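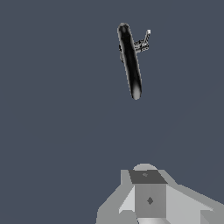
From: Orvokki Tikkanen
To: line-talk
Date: 23/02/2021
Subject: Re: Sollus cell and the packing bench

Gøran Midtbø wrote:

> We were told the cell will take over faucet handling at Zitthorpe
> once the simulation work is signed off. I have 400 pieces a shift
> going over that bench with two people on it. What are those two
> people supposed to do afterward? And who do we call at night when
> it stops? Heinonen has been asking me and I have no answer for him.

Gøran,

I can answer some of this. I sat in on the planning call and I have been working with the Daltarel people on the simulation side.

First, the two bench jobs stay through the changeover. One becomes cell attendant on each shift and the other moves to incoming inspection, which is short anyway. The attendant loads trays, clears stops, and pulls parts with scratched finish. Pay grade is the same for now. I asked for that in writing and was told it would come with the new job sheets in late February. I have not seen it yet, so please don't pass it on to Heinonen as settled.

Second, the target is 430 pieces a shift. That is only 30 more than you do by hand, and I think it was set low on purpose. The case for the cell was made on wrists and shoulders. Everyone who has worked that bench for more than a year knows what lifting and turning the tall models does by the end of the day.

Third, the simulation. All of it is being done on part models for now, one faucet at a time on a bare floor with no bench around it. The tall gooseneck is the model I keep asking them to spend time on.
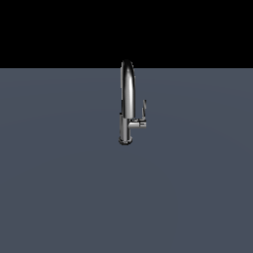
Gooseneck model in the simulator, spout toward the viewer, lever on the right.

The lever is my worry. On the bench, people pick this one up by the post and keep their fingers off the lever without thinking about it. The software has to be given that rule. I asked for a list of no-touch areas for each model and Daltarel wants it from us – meaning from whoever packs them. Could your two write down how they hold each type? Half a page is plenty, and sketches are fine. I would like their names on it too, so it is clear later where the rules came from.

So far there are 546 runs logged for this model out of 2,171 in total. I don't have the pass rate broken out by model and I won't guess at it.

Night calls: no answer yet. The Sollus contract covers phone support on day shift only. My view is that the attendant should be allowed to switch the cell off and go back to packing by hand, with no penalty on the count for that shift. That means the bench has to stay where it is. Facilities wants the floor space, so if you agree with me, say so on this list before they mark it up.

The training hours are also still open. I have asked for them to be paid and on shift – same as we did for the carton sealer.

Orvokki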